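How to Put Up a Hook Rail That Stays Up

Last updated: November

When I moved to Stondton I had one hook rail, and it fell from the wall two times in the first winter. The second time it took a piece of plaster with it, big as my hand. After that I decided to learn the job properly. I am not a builder, but I have now put up rails in our hallway, in the laundry and in the small workroom behind the house, and all of them are still in their place.

The method below is for a simple rail with hooks, the kind that is sold with two or more screw holes along the back. Take one afternoon for it, and a second person for the levelling if you can find one.

What you need

A rail, a tape measure, a spirit level, a pencil, masking tape, a drill with bits, screws, wall plugs if the wall is masonry, and a stud finder if the wall is plasterboard. My rail is a Dudek and it is 892 mm long. The screws that came in the bag were too short in my opinion, and I bought better ones at the Satville hardware shop.

Step 1. Decide what will hang there

Please do this before you choose the place. Winter coats are long and heavy, tea towels are short and light, and a bag full of tools is the worst of all. Put everything you want to hang in one basket and lift it. If you don't want to carry this basket for five minutes, then your rail needs strong fixings.

Step 2. Choose the height

For coats I measured from the floor to my shoulder and added a little. This gave 1398 mm to the middle of the screw holes. I am of average height, so if you are tall, go higher. For children it is better to fix a second, lower rail than to look for one height between the two, which will suit no one in the family.

Check also that a door will not hit the hooks when it opens. I forgot it in the hallway and there is still a mark on the door.

Step 3. Find out what the wall is made of

Knock on it with your knuckles. A hollow sound means plasterboard or panelling, a dull sound means brick or concrete. In old houses you can have both in the same room, so knock exactly where the rail will be.

On plasterboard, look for the studs and mark them with small pieces of tape. At least two screws should go into wood. If the holes of the rail don't meet the studs, first screw a board across the studs, paint it in the wall colour, and fix the rail to the board. I did this in the laundry and I find it even looks nicer.

Step 4. Mark the line

Put a strip of masking tape on the wall at your height and draw on the tape, so the wall remains clean. Hold the rail on the line with the level on top of it. Mark the end hole, check the level again, and mark the others. Don't trust the ceiling or the floor as a guide. Ours are both crooked, and in different directions.

Step 5. Drill

Before drilling, make sure that no cable or water pipe is behind the wall. Be careful directly above and below switches and sockets. If you are not sure, ask an electrician.

For wood, use a bit a little thinner than the screw. For brick, the bit should be the same size as the plug. I put tape on the bit at 33 mm to know when to stop. Remove the dust from the hole before you push in the plug, otherwise it will not go to the end.

Step 6. Fix the rail

Put in all the screws loosely, look at the level one last time, then tighten each one a little in turn. If you tighten one side completely, the other side can move from the line. Use a hand screwdriver for the last turns.

Step 7. Test it

Pull down on the rail slowly with your hand. It must not move or make a noise. Then hang half of your things, leave them overnight, and look in the morning if there is a gap between rail and wall.

Step 8. If you have a beam or a crossbar

In a workroom, a shed or a garage there is often something better than the wall itself. A good place for the rail is just under a horizontal beam, where the hooks are easy to see and the floor stays free. Read the instructions of your frame before you drill any metal. The Standow shelving in my workroom has holes already, so I needed only bolts and washers.

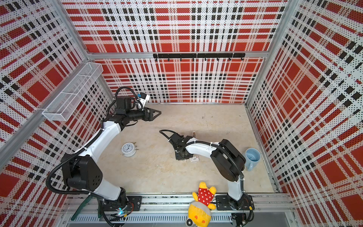
Step 9. Look after it

Twice a year I go around with the screwdriver and check every screw. If one turns without getting tight, take it out and use a larger plug, or move the rail a few centimetres to the side and fill the old hole. Wipe metal hooks dry in the laundry, where the air is damp. The first rust on mine appeared behind the hooks, near the screws.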